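Herkton Housing Services
The February household check begins next week in all 400 apartments at Koltov Court and Vaher House. This thread covers power strips, the item our maintenance staff are asked about most often. Please read it before your visit. (1/11)
15 reposts

Each apartment will receive a printed card with a two-hour window for the visit. An adult must be at home. If the window does not suit you, contact the maintenance desk before noon on the day before the visit. (2/11)

Please unplug your power strips before we arrive and lay each one out on the floor or a table, with the cord stretched out where there is space. Our staff need to see the whole cord. A strip behind a couch or under a rug cannot be checked and will be marked as "not seen." (3/11)

Loose plumbing parts left over from earlier repairs may be set out at the same time. Tees, elbows and short lengths of plastic pipe will be collected for the workshop if you no longer want them. (4/11)

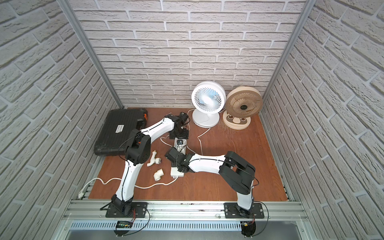 Power strip and cord on a wood floor, with white plastic pipe fittings to the left.

What we look for on the cord: cuts, flattened sections, tape repairs, and any place where the outer covering has pulled away from the plug or the body of the strip. A cord with any of these faults should not be used again. Tape is not an accepted repair. (5/11)

What we look for on the body: cracks, brown marks near the outlets, a loose switch, and parts that rattle when the strip is turned over. Smudges and light scuffs are normal wear and will not be recorded. You may wipe the case with a dry cloth once it is unplugged. (6/11)
1,288 views

Several residents have asked about strips with built-in USB charging. These are permitted. Keep lint and crumbs out of the ports, and do not clean them with a pin, a knife or any other metal object. A port that holds the cable loosely should be left unused. (7/11)

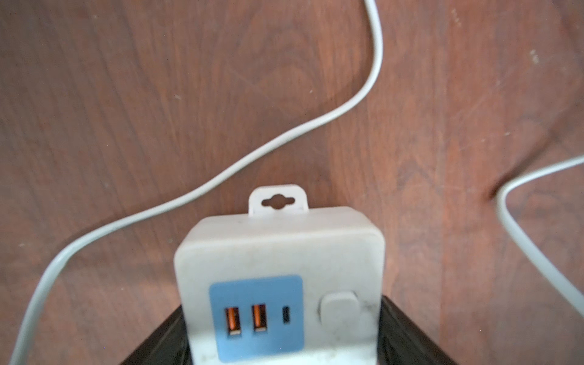 Residents have also asked whether a strip may be hung on the wall. It may, provided the maker supplied it with a hole or slot for that purpose and the screw fits properly. Do not glue a strip to a baseboard, and do not hang one above a sink or directly behind a stove. The cord should reach the outlet without being pulled tight. (8/11)

Most outlets in both buildings are on 15-amp circuits. Space heaters, kettles, microwaves and air conditioners must be plugged directly into the wall. Power strips must not be plugged into one another. Both rules are part of your lease – see the section headed "Electrical items." (9/11)

Strips that fail the check will be tagged, and the resident will be asked to stop using them. We do not remove personal property without consent. If you would like us to dispose of a tagged strip, sign the back of the card and leave the strip with the member of staff. There is no charge. (10/11)

Questions may be sent to Aigars Liepiņa at the maintenance desk, ground floor, Vaher House, or left in the box beside the mailroom at Koltov Court. Dates for the Gendov Street building will be posted separately. (11/11)
3,394 views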